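Carton reuse

From Sutley, the household and trade wiki. Last edited 1/22/26

Carton reuse is the practice of putting a used cardboard box back into service, for storage, shipping or sorting, before it goes to recycling. Common in homes, small shops, moving firms. Distinct from recycling proper, where the board is pulped.

Background

Early trade in used cartons was local and mostly unrecorded. Grocers gave them away at the back door. Later a few dealers bought flattened boxes by the bundle and sold them on by size – Fedoruk, a dealer in Prenenach, kept 21 standard sizes in stock and printed a price list every January. Marichka Ivanyshyn's history of the firm is still the main source for this period.

Types

Deep cartons: books, jars, tools. Usually taped twice along the bottom seam.

Shallow cartons and trays: clothing, paper, seedlings. Easy to see into, poor for stacking unless the corners are sound. 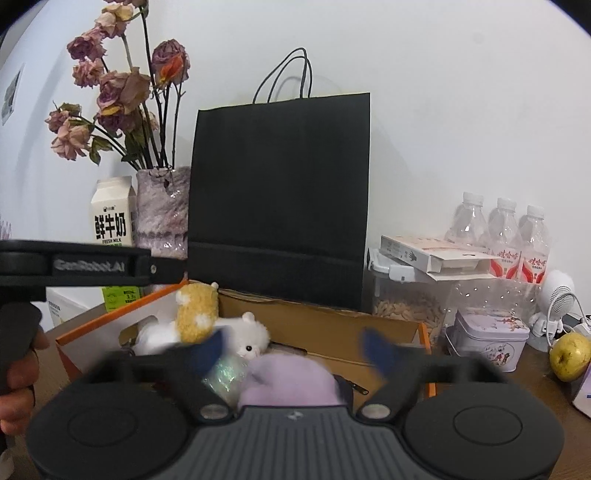
Open shallow cardboard box on a table.

Die-cut mailers: fold shut without tape. Often only good for one more trip, the tabs tear.

Condition

Board loses stiffness each time it is folded along a new line. Damp is worse. Preben Briem's handbook gives 4 grades, from "as new" to "liner only", and most dealers in Prenenach use some version of them. Taras Tkachuk proposed dropping the lowest grade – not widely adopted.

Old labels should be removed or fully covered before shipping. Carriers may refuse a box with two adresses on it.

Use with textiles

Knitwear and other soft goods are folded and laid flat, heavier peices at the bottom. Tissue between layers is optional. Boxes that held food are avoided, smell and pests. Samah Younis recommends a cotton liner for anything kept longer than a season.
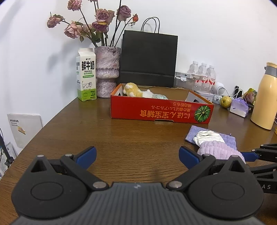

Exchange schemes

Tastent, a box swap in Prenenach, opened with 3 drop-off points. Members leave flattened cartons and take what they need, no fee. Vsevolod Yatsenko ran the first one out of a bicycle shop. Membership reached 77 households, later figures not published.

See also

Corrugated board
Packing tape
Moving house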